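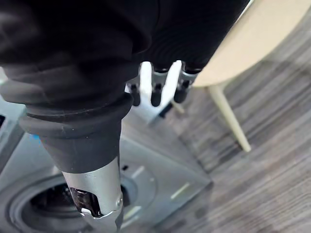
Black garment, gripper holding it from underneath.

Notebook, August. Beach kit, second entry.

Back from the coast house with Jennylyn and Brijesh. Writing this up before I forget which things were worth the space in the car. The drive was 92 miles and slow after the turn for Nollach, where the road drops to one lane. Left at 5 in the morning and still met the caravans. Next year go the long way by the reservoir.

Shelter. The Mekix pole set stood up to the wind on the open side of the bay. The Clotport pegs did not. They pull straight out of dry sand if the line is under any load. Brijesh buried a bag filled with sand at each corner and tied off to that, and it held all afternoon. I have cut four new bags from the old awning. Seams still to do, double row, the heavy needle is in Kusum's drawer.

Trolley. Wide tyres are right for soft sand but the axle has started to rust at the left hub. Cleaned it and greased it. Total weight loaded was 26 kg, and one person can pull that from the car park to the tide line with one stop. With the cool box on top it tips on the boardwalk ramp. Strap the box low at the back.

Cool box. Ice lasted until the second evening. Lid seal is flat on one side. Divina thinks she has a strip of the right foam. Ask her.

The beach itself was quiet. We had the north end to ourselves until lunch on both days. The south end has the café and the lifeguards and fills up by ten. Pankaj says the small car park shuts at dusk now and they do lock the barrier. Check the board before leaving a car there.

Map note: the footpath over the dunes is still on the old sheet as number 1674, but the post has gone. Go by the white gate.

To do: sand bags, foam strip, new split pin for the trolley, return Pant's windbreak. Salt is still in the zips of both holdalls. Rinse again and leave them open on the rack.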